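9 Sep 2026

# Curneren releases new version of its grasp planner for soft objects

The software company Curneren has released a new version of Tjoa, its planner for robots that pick up cloth, bags and other things that do not keep their shape. The update changes the way the planner chooses a place to grip. It also adds a tool for checking recorded demonstrations before they are used for training.

In the older version, Tjoa looked for one good point on the object and then moved the fingers to it in a straight line. This was fast, but it often failed on knitted clothes, where the highest fold is not always connected to the rest in the way the camera image suggests. The new version proposes several pairs of finger positions, predicts how the fabric will move when the fingers close, and keeps the pair with the best result. If the prediction is too uncertain, the planner asks for a second view from another angle.

"We spent many months to improve the detector, and the real problem was after the detector," said Gilang Rahman, who leads the planning team. "The robot knew very well where the sweater was. It did not know what would happen when it pulled."

The company trained the new model on 828 demonstrations recorded with hand-held grippers in ordinary homes. A further 402 recordings were kept apart for testing. According to Curneren, the planner now needs 10 milliseconds to compare the proposed grips on the computer that it recommends. The company has not yet published the success rate for each type of fabric, and it says that this table will follow in October.

## Checking the recordings

The second part of the release is called Plomberg. It is a command line tool that reads a recording, compares the finger opening with the camera images, and marks the parts where the two do not agree in time. A delay of a few images is enough to teach the robot to close its fingers too early, and such an error is hard to find by eye.

Bronisława Lis, who maintains the tool, said that bedrooms were the most useful rooms for the tests. Printed bedding gives the tracking software many points to follow, but the same patterns can confuse the part that separates a garment from what is under it. Plomberg therefore gives a separate warning for each of these two cases.

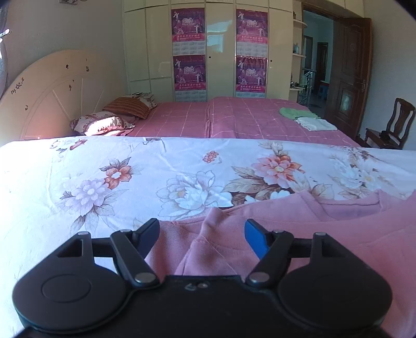
## Availability

Both programs can be downloaded now by existing customers. Tjoa still supports the Durkari controller, but the old configuration files must be converted first, and a script for this is included. Plomberg can be used without a robot. It reads up to 1000 recordings in one run, and larger collections must be divided by hand. Support for grippers with three fingers is planned, without a fixed date.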